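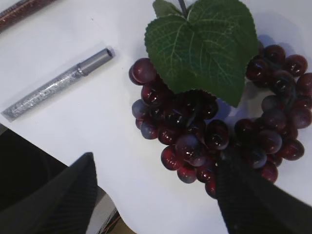

January 8, 2018
Brodbridge bench, kitting cell

First full day back. Cell powered up clean, no faults held over. Homed the arm, checked the finger pads, wiped them with alcohol. Left pad still has its ridges, right pad still has its ridges too. Ordered a pair from Sharifi, no ship date yet.

Worked on decor and craft items for the Ninddale kits. These are the mixed boxes that packing has always done by hand: one fruit or foliage piece, glitter pens, card stock, ribbon. Everything in the box is a different shape and none of it was designed to be picked up by a machine.

Glitter pens. Shiny barrel throws specks into the image and the segmentation breaks the pen into pieces. Lowered the exposure and it finds the whole pen most of the time. Grasp at the middle of the barrel, fingers square to the long axis. Grasping near the cap is bad, the step in diameter lets the pen swing. Put a limit in the planner to keep off the cap end. Copper ones are easier to find than silver on the white top. Might try a darker mat.

Grapes. Harder. The planner wants to close on single berries at the edge of the bunch because they look like nice round targets. Closing there pulls the berry and leaves the bunch behind, or twists the whole thing. Better to come in across the thick part, under the leaf. The leaf confuses the height estimate, it sits above the fruit and gives under the fingers. For now I'm masking out green and taking the height from the berries only. Ugly but it runs. It will fail on the fern pieces, which are all green, so those stay with the people for now.

Finger clearance: with a wide opening the right finger comes down too near the fruit before the approach is finished. Raised the pre-grasp height. Costs a little cycle time.

Crescencio Sepúlveda came over from packing after lunch and stayed through most of the afternoon. Worth more than the whole morning of tuning. He has packed these kits since they started and he doesn't pick up the grapes by the berries at all. He slides two fingers under and lifts from below, then turns the bunch in the air so the leaf lands up in the box. We can't slide under on a flat table with these fingers. We could if the items came in on a raised rack. He said they had asked for a raised rack years ago for their wrists and didn't get one. Wrote that down for the meeting with Climico, they are quoting the infeed anyway and it should go on both lines, the cell and the manual stations.

He also asked straight out what happens to the packing jobs when this works. I told him what I know. The plan I've seen moves people from picking to checking and restocking, same shift, same pay grade. I don't know what happens after the first year and I said so. His view is that checking all day is worse than packing because you stand still and look at a screen and the time drags. He'd want people to rotate. He also pointed out that the packers catch bad stock while they pack (split pens, berries off the wire) and that this doesn't show up in anybody's numbers. If the cell does the picking, that check is gone unless we put it somewhere. I had not thought about it and it's not in the spec.

Things the spec assumes that I now doubt:
- operator only needed to clear faults
- restock takes no time
- item quality comes in good

Target is 98 percent picks with no help over a run of 1000. We are well under that on mixed items. Pens alone might get there this month. Not going to report a number until we've run the full count, the short runs bounce all over the place.

E-stop on the packing side is behind the cart when the cart is parked where people like to park it. Crescencio noticed, I hadn't. Move the button or tape the floor. Tape is quicker, do it tomorrow and put in a request for the button.

Cables behind the table still need to be tied up before anyone from packing trains back there.

To do
Tape floor at e-stop
Dark mat, repeat silver pens, same exposure
Raised rack, ask shop for something rough in scrap plastic, 3 slots is enough
Ask for an hour a week of packer time on the project, booked as real hours and not borrowed from breaks
Write up the stock check question and send it before the Climico call
Chase Sharifi on pads

Left the grasp planner on the new settings. Old ones are saved in the same folder with today's date if anyone needs to go back.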